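Hold Force

The fault report ran to three lines. Station 3, cycle 337, grip command released, grip not released. Subbarao Varma had filed it at the end of his shift in June and gone home with a bandage on his thumb.

Gunnel Westerberg read it twice and opened the log. The Garnen controller had sent the open signal on time. The left finger had opened. The right finger had reported open and stayed closed for 40 seconds, holding a bangle at full force until the bangle broke.

"He put his hand in," said Kristine Umali.

"The status light was green."

"The light reads the encoder. The encoder reads the motor. The pad is on the other side of the linkage."

Westerberg wrote that down. She asked to see the job as it was normally run, with the hand-held tools and the drive power off. Umali set out a tray on the table by the window and moved the grippers in over it. 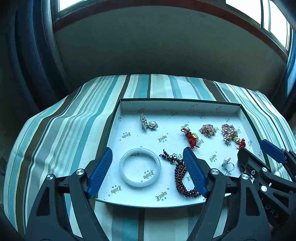 Sorting tray with hand-held grippers, Station 3.

"Which piece would you pick first?" Westerberg asked.

"The bangle. It's smooth, so the planner likes it. The beads it hates."

"And the force limit?"

"Set in software. Prokier took out the slip clutch in the last revision." Umali turned the tool over and pressed a pivot with her thumbnail. "The pin can walk out on this type. If it does, the finger jams and the motor turns by itself. Everything upstream sees a good release."

Westerberg pulled the pin from the Station 3 gripper at 4:10 in the afternoon. It was worn flat on one side. She checked the spares in the drawer and found the same part number, the same supplier, the same missing clutch.

Alfredo Dalisay called from the Tredow office before she had finished the form. He wanted to know when the line would be back up.

"There are 87 of these in service," she said.

"I asked about Station 3."

"I know." She entered the tag number and set the status to locked out -- all units. The form asked for a second signature. She handed the pen to Umali, who signed.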